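19/10/2021
By the Mondia home and surfaces desk

The Eltau surfaces fair takes up two halls on the edge of Dokthorpe, a short bus ride from the train station. I went for one day, mostly to look at tabletops and wallpaper for small rooms. The doors opened at nine and there was already a line at the coat check, so I would bring a bag you can carry around and skip that part.

Hall 1 is flooring, tile and outdoor paving. I walked through it quickly. There were 453 exhibitors listed in the printed guide, and the numbering does not run in order, so it took me a while to find the stairs to Hall 2. The guide costs extra. The folded map at the entrance is free and does the job.

Hall 2 is where the table and wall coverings are. Most of the stands there show their goods in small booths with walls on three sides, papered and fitted with a top at working height. I found this more useful than the sample books, because a pattern that looks fine on a page can be too much once it goes up a wall and meets a counter.

Londoño had the largest selection of marble patterns. They sort them by color, going from nearly white to a brown I would not want in a kitchen. The grays with some beige in them were the ones people kept stopping at. A plain white pattern shows every crumb, and a dark one shows dust, so the mixed ones make sense for a table that gets used every day. I asked about heat and was told to use a trivet like on anything else.

Wallpaper was at the far end, next to the snack bar. Small florals are back, mostly on pale grounds: cream, sage, lavender. The repeats are short, and that cuts down on waste when you are doing a narrow wall. Several stands had a paste-the-wall type and would let you hang a strip yourself. I did one and got it straight on the second try. Removing it again was easier than hanging it.

Lunch was soup and a roll at the snack bar. Seating is limited and the line was long by noon. There is a bakery across the street that I wish I had noticed earlier.

After lunch I went back to look at pairings. My own kitchen has a busy floor, so I had assumed that the walls and the table would both have to be plain. Seeing a swirled top against a small sprig print changed my mind a little. The two sit together well as long as the colors are close and the print stays small - a large floral next to marble was hard to look at for long.

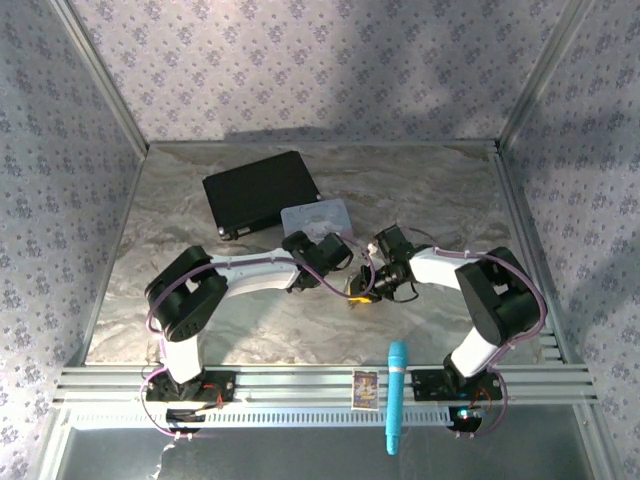
Can you put a floral wallpaper next to a marble-patterned tabletop?

Pick a print with a pale ground and small flowers, and keep it in the same cool or warm range as the table. Gray and beige marble goes with lavender-gray, soft blue or off-white.

I left at four with 17 samples and a sore shoulder. Samples are free for the small size, and the larger ones have to be ordered and sent on. The next fair is a smaller one in December, in Hall 2 only, with tickets sold at the door.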